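Appel à participation – Où pose-t-on les choses dans une petite salle d'eau ?
Enquête logement, référence 2353
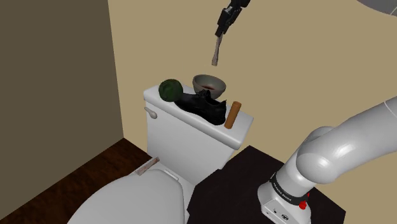
Le bureau d'études Prenico cherche des personnes habitant un logement de petite taille pour une enquête sur le rangement dans les salles d'eau et les toilettes. L'enquête est menée pour le bailleur Vikstead, qui prépare la rénovation de ses résidences de Skiswood et de Biwott. Les plans actuels prévoient un lavabo, une cuvette, une douche et une tablette au-dessus du lavabo. Les visites faites dans les logements occupés montrent que la tablette est vite pleine et que le reste se répartit sur les surfaces disponibles : rebord de fenêtre, dessus de machine à laver, sol. Un bol posé sur le réservoir des toilettes, par exemple, entre dans ce que nous appelons un « objet en appui », c'est-à-dire un objet qui se trouve sur une surface que le fabricant n'a pas prévue pour cela. Ce sont ces objets-là qui nous intéressent, avec les raisons pour lesquelles ils sont là et le temps qu'ils y restent.

Qui peut participer

Nous recherchons 200 foyers. Vous pouvez vous inscrire si :
– vous êtes majeur ;
– vous habitez le logement depuis au moins six mois ;
– la salle d'eau (ou les toilettes, si elles sont séparées) est utilisée tous les jours ;
– vous êtes locataire, colocataire, sous-locataire ou propriétaire occupant.

Il n'est pas nécessaire d'habiter une résidence Vikstead. Une partie des places est réservée aux locataires de Skiswood et de Biwott, le reste est ouvert à tous. Les foyers avec enfants en bas âge, les personnes qui se déplacent en fauteuil ou avec une canne et les colocations de trois personnes et plus sont encore peu représentés dans les inscriptions, et nous les traiterons en priorité.

Ne peuvent pas participer : les salariés de Prenico et de Vikstead, les personnes vivant sous leur toit, et les logements où des travaux sont en cours ou prévus pendant la période de l'enquête.

Ce que nous vous demandons

La participation dure quatre semaines et comporte trois parties.

Une première visite à domicile, d'une heure environ. Deux enquêteurs viennent mesurer la pièce, relever l'emplacement des équipements et noter ce qui est posé ou accroché. Ne rangez pas avant notre passage. Nous n'ouvrons ni les placards ni les tiroirs sans votre accord, et les médicaments sont notés sous une seule catégorie, sans lire les étiquettes.

Un carnet à remplir chez vous. Il est fourni sur papier ou sous forme de formulaire en ligne, au choix. Chaque soir, vous indiquez les objets qui ont changé de place, ceux qui sont tombés et ceux que vous avez cherchés. Comptez cinq minutes. Si vous oubliez un soir, laissez la page blanche et reprenez le lendemain, nous préférons une page vide à une page reconstituée de mémoire.

Un entretien final, chez vous ou par téléphone. Il est enregistré (son uniquement) puis transcrit. Nous y reprenons le carnet avec vous et nous vous montrons deux propositions de meuble bas dessinées par Refilwe Venter, architecte d'intérieur associée au projet. Vous direz ce que vous y mettriez et ce que vous n'y mettriez pas.

Dans une colocation, une seule personne remplit le carnet. Les autres occupants doivent toutefois avoir signé le formulaire d'accord avant la première visite.

Indemnisation

Chaque foyer reçoit 200 euros, versés par virement en deux fois : la moitié après la première visite, l'autre moitié après l'entretien final. L'indemnité est la même pour une personne seule et pour une famille. Si vous arrêtez en cours de route, la première moitié vous reste acquise et vous n'avez pas à vous justifier.

L'indemnité ne donne droit à aucune priorité pour les travaux de rénovation. Elle n'a pas non plus d'effet sur votre loyer ni sur vos demandes en cours auprès de Vikstead.

Photographies et données personnelles

Les enquêteurs prennent des photographies de la pièce. Aucune personne n'y figure et les miroirs sont couverts pendant la prise de vue. Vous pouvez demander à voir les photographies avant le départ de l'équipe et en faire supprimer. Le nom et l'adresse sont conservés dans un fichier séparé, tenu par Ilham Ait Brahim, et détruits après le second versement. Vikstead reçoit un rapport par type de logement. Le bailleur n'a accès ni aux carnets, ni aux entretiens, ni à la liste des participants. Un dégât des eaux, une fuite ou un défaut de ventilation constaté lors de la visite vous sera signalé de vive voix, à vous seul – libre à vous de le déclarer ou non.

Calendrier

Les inscriptions sont ouvertes jusqu'à la fin du mois de janvier. Les premières visites ont lieu en février et mars, entre 9 h et 19 h 30. Des créneaux en soirée existent à Skiswood, en nombre limité. Pour Biwott, merci d'indiquer l'étage et la présence ou non d'un ascenseur, l'équipe transporte un escabeau et une mallette de mesure.

Comment s'inscrire

Demandez le questionnaire d'inscription à l'accueil de Prenico ou dans la loge de votre résidence, en donnant la référence 2353. Il comprend douze questions sur le logement et ses occupants. La dernière est une question libre : décrivez l'endroit de votre salle d'eau où les choses s'accumulent, en 2000 signes au maximum. Quelques lignes suffisent, et l'orthographe n'entre pas en ligne de compte.

Nkechi Garba, responsable des visites, rappelle chaque personne inscrite, que la candidature soit retenue ou pas. Le délai de réponse est de deux semaines. Les foyers non retenus peuvent demander à rester sur la liste d'attente, des désistements sont à prévoir.

Les entretiens peuvent se faire en français, en anglais ou en arabe. Pour une autre langue, signalez-le sur le questionnaire et nous chercherons une solution. Le carnet existe aussi en gros caractères.

Pour toute question sur le déroulement de l'enquête : Nkechi Garba. Pour les questions relatives aux données : Ilham Ait Brahim. Pour les locataires Vikstead qui souhaitent se renseigner sur les travaux eux-mêmes, l'interlocuteur est Krishnamoorthy Kurup, au service technique du bailleur ; il ne prend pas les inscriptions.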